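Einführung in den Kulturjournalismus
Handout zu Sitzung 4: Das Prominentenporträt und seine Quellen
Seminarleitung: Felicidad Malabanan

1. Worum es in der Sitzung geht

Das Porträt einer bekannten Person gehört zu den ältesten Formen des Unterhaltungsjournalismus. Es steht zwischen Nachricht, Interview und Reportage. In der letzten Sitzung haben wir die Nachricht behandelt, vor allem Agenturmeldungen zu Tourneen und Preisverleihungen. Jetzt geht es um längere Texte ab 687 Wörtern. Die Zahl entspricht der Mindestlänge für die Übungsarbeit, siehe Abschnitt 6.

Als durchgehendes Fallbeispiel dient die Berichterstattung über die Sängerin Rhonda Wong und ihr zweites Album "Pondine". Der Reader enthält 42 Texte dazu, vom Dreizeiler bis zum mehrseitigen Magazinporträt. Bitte mindestens die mit Sternchen markierten Texte vor der Sitzung lesen.

2. Begriffe

Anlass: Das Ereignis, das die Veröffentlichung begründet. Bei Musikerinnen und Musikern meist ein Album, eine Tournee oder ein Film. Ohne Anlass nimmt kaum eine Redaktion ein Porträt an. Der Anlass muss im Text nicht vorn stehen, sollte aber spätestens im dritten Absatz genannt sein.

Aufhänger: Der Einstieg in den Text. Er ist vom Anlass zu unterscheiden. Der Anlass für das Porträt im Magazin Lisau war das Album, der Aufhänger war eine Autofahrt mit der Sängerin durch ihren Heimatort.

Junket: Vom Label oder Verleih organisierter Interviewtag. Mehrere Medien sprechen nacheinander mit derselben Person, oft nur wenige Minuten lang. Eine Pressebetreuerin sitzt in der Regel im Raum.

Zweitverwertung: Ein Medium schreibt auf der Grundlage eines Interviews, das ein anderes Medium geführt hat. Im Onlinebereich ist das der Normalfall. Die Quelle ist im Text zu nennen, nach Möglichkeit beim ersten Zitat.

Freigabe (Autorisierung): Im deutschsprachigen Raum verbreitete Praxis, wörtliche Interviews vor dem Druck vorzulegen. In englischsprachigen Redaktionen ist sie deutlich seltener.

3. Das Beispiel "Pondine"

Das Label Endinano verschickte im April eine Pressemappe. Sie bestand aus einer Biografie, einem Waschzettel zum Album und einem vorab geführten Gespräch, aus dem frei zitiert werden durfte. Fast alle kurzen Texte im Reader beruhen auf diesem Gespräch. Man erkennt das an dem Satz über das geteilte Kinderzimmer, der in mehreren Texten wortgleich vorkommt, teilweise mit dem Zusatz "verriet sie im Interview". Mit wem das Interview geführt wurde, steht nirgends.

Eigene Gespräche mit der Sängerin haben nach Auskunft der Redaktionen nur zwei Autoren geführt: Ataberk Keskin für Lisau und Sowmya Rodrigues für den Podcast Iwasaki. Beide Gespräche unterscheiden sich stark.

Keskin hat die Sängerin über einen Nachmittag begleitet. Sein Text enthält wenige Zitate und viel Beobachtung. Die Familie kommt vor, aber erst in der zweiten Hälfte. Er hat außerdem mit dem Produzenten Yiğit Soylu gesprochen, der die Entstehung von zwei Stücken anders schildert als die Sängerin selbst. Keskin lässt beide Versionen stehen und entscheidet nicht, wer recht hat.

Rodrigues arbeitet mit der langen Form. Die Folge ist ungekürzt, Pausen und Abbrüche sind hörbar. Nach der Frage zur Trennung der Eltern folgt ein längeres Schweigen, danach wechselt Rodrigues das Thema. In den Zweitverwertungen wurde daraus die Überschrift "Rhonda Wong bricht ihr Schweigen". Vergleichen Sie bitte die Stelle im Transkript mit den Texten 11, 12 und 19.

4. Persönliches und Privates

Für die Arbeit am Text hat sich folgende Unterscheidung bewährt. Persönlich ist, was jemand von sich aus über sein Leben mitteilt und was mit der öffentlichen Rolle zusammenhängt. Privat ist, was in keinem Zusammenhang damit steht oder Dritte betrifft, die selbst nicht in der Öffentlichkeit stehen. Die Grenze ist im Einzelfall strittig.

Schwierig sind besonders Geschwister und Eltern. Wenn eine Sängerin in einem Lied ihren Bruder erwähnt, ist das Lied öffentlich, der Bruder deshalb noch nicht. Drei Texte im Reader nennen seinen Vornamen und seinen Arbeitgeber. Beides stammt aus einem sozialen Netzwerk und trägt zum Verständnis des Albums nichts bei.

Zu prüfen ist in solchen Fällen:
Hat die Person die Information selbst und erkennbar für die Veröffentlichung gegeben?
Wird jemand identifizierbar, der nicht gefragt wurde?
Versteht man den Text auch ohne die Angabe?
Ist die Angabe älter, und gilt sie noch?

5. Überschriften

Die Überschrift stammt meist nicht von der Autorin, sondern vom Desk. Das entlastet rechtlich kaum und gegenüber den Porträtierten gar nicht. Keskin hat im Gespräch mit dem Seminar berichtet, dass seine Überschrift zweimal geändert wurde. Die gedruckte Fassung nennt nur den Namen und den Albumtitel.

Typische Verben in Überschriften des Genres sind "verrät", "enthüllt", "gesteht" und "packt aus". Alle vier setzen voraus, dass vorher etwas verborgen war. Bei einer Aussage aus der Pressemappe trifft das nicht zu. Neutral sind "sagt", "erzählt" und "spricht über". Sie wirken schwächer, sind aber in den meisten Fällen richtig.

6. Übungsarbeit

Schreiben Sie ein Porträt einer Person aus Musik, Film oder Theater auf der Grundlage von mindestens 2 unabhängigen Quellen. Pressemappe und darauf beruhende Texte zählen zusammen als eine Quelle. Wer ein eigenes Gespräch führen kann, soll das tun, auch eine Person aus der lokalen Szene ist zulässig. Die Quellen werden am Ende aufgelistet und nicht in die Wortzahl eingerechnet.

Abgabe als Ausdruck in Raum 197, spätestens 16 Uhr am Tag vor der nächsten Sitzung. Besprochen werden die Arbeiten in Zweiergruppen, die Einteilung hängt am Raum aus. Bringen Sie dazu bitte auch Ihre Gesprächsnotizen oder das Transkript mit. 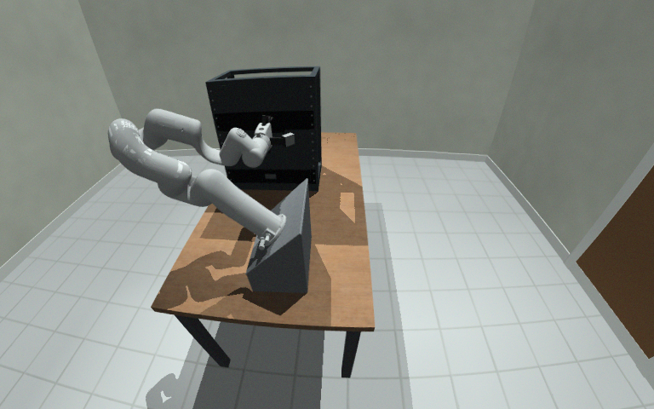 Für Sitzung 5 lesen Sie bitte das vollständige Transkript der Iwasaki-Folge und markieren Sie alle Stellen, an denen Rodrigues nachfragt. Wir beginnen mit der Frage, welche Nachfragen vorbereitet waren und welche sich aus der Antwort ergeben haben.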